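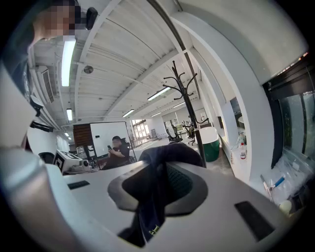 Ticket 517: Tracking lost at start of episode when gripper points at ceiling

Project: Ristau
Component: pose estimation (visual-inertial)
Opened by: Hanane El Idrissi
Assigned to: Ruwan Nanayakkara
Status: fix in test

Problem

When the operator starts an episode with the gripper held up, the pose estimator initializes and then drops to LOST. The attached view is from one of the failing episodes. Most of the upper part is white ribbed ceiling with the long light fixtures, and the gripper body fills the lower half.

What I checked

1. Calibration file. It is the correct one for this lens, so I exclude this.
2. Time offset between camera and IMU. I ran the offset tool again and the value did not change.
3. Feature count. The limit is 1,000 per image and the extractor reaches it, but many points are on the ribs of the ceiling. These ribs look all the same, so the matcher confuses one with the next.
4. Mask. The mask covers the gripper body but it does not cover the fabric strap, which rises in a loop above the socket. Points on the strap move with the camera and the estimator takes them as fixed world points.

Comment from Ruwan Nanayakkara

I can reproduce with your log. Please extend the mask over the strap and the socket, and set the minimum number of keyframes before "tracking OK" from 2 to 3. Do not change the feature limit yet - I want to see one effect at a time.

Comment from Hanane El Idrissi

Done on my branch. With the new mask, the episode from the attachment replays to the end without LOST. I have not yet replayed the others from the same session. The person close to the camera at upper left gives some points also, but the outlier check removes them.

Comment from Doaa Kamel

Can the loader give a warning when the mask is older than the calibration? We had the same confusion on Curkov in October.

Next steps

Hanane: replay the full session, attach the trajectory plots.
Ruwan: review the mask and merge.
Doaa: open a separate ticket for the loader warning.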